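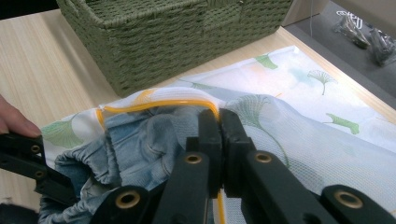
Kuipers software working group
Minutes of the May meeting

Started at 2:00 p.m. by the wall clock, 2:06 by everyone's laptop. Nayeli Flores in the chair. Control, perception, planning and tooling were all represented, planning by a person who had also been asked to take these minutes and would like the group to remember that next month.

1. Minutes of the last meeting

Approved with one correction. Item 4 said the perception team "will have" the new segmentation labels. Perception asks that this read "would like to have." Corrected.

2. Actions carried over

Log rotation on the recording machines: done.

Readme for the replay tool: exists. Nayeli asked whether it says how to run the replay tool. It does not. Left open.

Rename the two config files that are both called final: one has been renamed. It is now called final_old and is the one in use. Left open.

Decide whether the planner's units are meters or millimeters: decided (meters). Two functions have yet to hear about it. Tooling will grep for 1000 and see what falls out.

3. Clock offset between the two grippers

Longest item of the afternoon. The left and right hand-held grippers each write their own stream, and Sturnon lines the streams up afterward by timestamp. On long recordings the right stream drifts. Control noticed it when a policy trained on the laundry bag task began closing the right jaws after the left hand had already pulled the cloth away, with complete confidence, every time.

Control's position is that this is a tooling bug. Tooling's position is that Sturnon does exactly what its spec says. The spec was brought up on the screen and does say that, in a paragraph written by control.

Discussion of fixes. Option one is to estimate the drift from the data by matching motion peaks in the two streams when both hands move together. Cheap, needs no change to the hardware, and falls over on any task where one hand holds still while the other works. Option two is a common clock pulse written into both streams at record time. More work, but it is the thing we should have done at the start, a point made by three people in slightly different words.

Agreed: option two for new recordings, option one as a repair pass over the old ones. Repaired episodes get a flag in the metadata so that no one compares them with clean ones by accident. The flag's name was discussed for longer than the flag. It is clock_repaired. It is not up for discussion.

Action: tooling to write the pulse into the recorder. Control to write a test that fails on the current build, and to confirm that it fails before anyone fixes anything.

4. Perception: thin fabric

The mesh laundry bag remains the best argument against our depth pipeline. Depth returns come partly from the mesh and partly from the table behind it, and the filter averages them into a surface that floats somewhere between the two, where there is nothing at all. The planner then sends the fingers there.

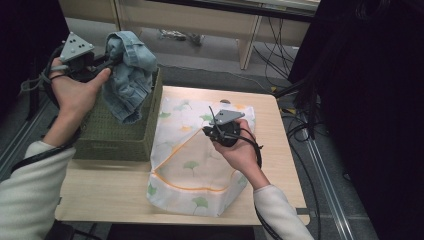

Perception has stopped using depth for the bag and now segments it in color only, with the height taken from the fitted table plane. Results are better on the flat parts. Where the bag is folded over on itself the segmenter likes to report two bags. It has also taken a strong interest in the printed leaves, and in one run proposed a grasp on a ginkgo leaf as though it could be picked up off the fabric. Nayeli asked for this example to be kept. It has been kept, and it is already somebody's desktop background.

The trim is the good news. It is a strong color against white and it follows the edge, so perception can trace it as a curve and hand the curve to planning. When the trim goes under a fold the trace stops, and when it comes out again the trace starts as a new object with a new ID. Planning would prefer one object. Perception would prefer that too.

There was a proposal to just buy a plain bag. Rejected. The customer's customers own bags with things printed on them.

Action: perception to join broken trim traces when the two ends point toward each other, and to report a confidence number that means something. The current one is 100 for everything.

5. Planning: what counts as a grasp

The Pluswood labeler marks a grasp when the jaws stop closing. With a rigid object this is fine. With bunched cloth the jaws go on creeping shut for a while, the label lands late, and the approach segment ends up with half a grasp in it.

Planning wants three states: open, pinching, holding. Control wants two, on the grounds that the controller only has two and would not know what to do with a third. Perception asked whether the jaws could be said to be holding if the cloth was in them but nothing was being lifted. This was a reasonable question and cost us a quarter of an hour.

A separate problem turned up in the same traces. When denim and mesh are pinched together, the jaw width says only that there is fabric between the pads. It gives no hint of how many layers or which ones. Planning has been treating any width above the threshold as success, so pinching the bag to the jeans counts as picking up the jeans. In the sense that the jeans do come up, it is.

Agreed: three states in the labels, collapsed to two on export for control. Layer count goes in as an optional field, filled in by the annotator when it can be told from the video and left blank otherwise. Blank means blank. Last time blank meant zero and we trained on it.

Action: planning to circulate the label definitions on one page. The previous version was nine pages with a glossary.

6. Tooling: Cloltora

Cloltora, our episode browser, now opens an episode with 2000 steps without freezing. It freezes on closing it instead. Tooling describes this as progress, and the group was willing to go along.

Requests from the floor:

Scrub both gripper views and the head view together. Already possible with shift held down. No one in the room knew this, including one of the people who wrote it.

Show jaw width under the video. Agreed, small job.

Dark mode. Declined for the third meeting running. The requester asked that his disappointment be recorded, and it is.

A delete button that asks first. Agreed without discussion. All eyes were on planning, who would like it noted that the episodes were recovered from the backup.

7. Nightly tests

The nightly run has been green for most of the month. Nayeli asked what changed. Tooling looked into it during the meeting and reported that the simulation tests have been skipped since the dependency upgrade, and that skipped shows as green.

Skipped will now show as yellow. When this was switched on at 3:10 p.m. the whole board went yellow apart from the spelling check.

Action: control and tooling to get the simulation tests running again before anything from item 3 is merged. Until then, "it passed overnight" is not to be used in a review comment.

8. Any other business

Release naming. The last three releases were named after cheeses, and sorting them alphabetically puts the oldest at the top. Moved to plain numbers.

Shared GPU machine. Whoever is running the job called test2_real_final is asked to make themselves known. There was a pause. The job will be killed at 6:00 p.m.

Code review. Nayeli reminded everyone that "looks good" on a change to the safety limits needs to come from someone who has opened the file. The limits file now requires two reviewers, one of them from control.

Meeting length. It was suggested that these meetings could be shorter. Discussion of this was cut off for lack of time.

Summary of actions

Tooling: clock pulse in the recorder; grep for 1000; jaw width in Cloltora; delete confirmation; replay readme, this time with the command in it.
Control: failing test for the offset; simulation tests, with tooling.
Perception: joining the trim traces; confidence values.
Planning: one-page label definitions; fix the two functions still in millimeters.
Unassigned: final_old.

Closed at 3:40 p.m. Next meeting same room, unless the projector is still doing the thing with the green.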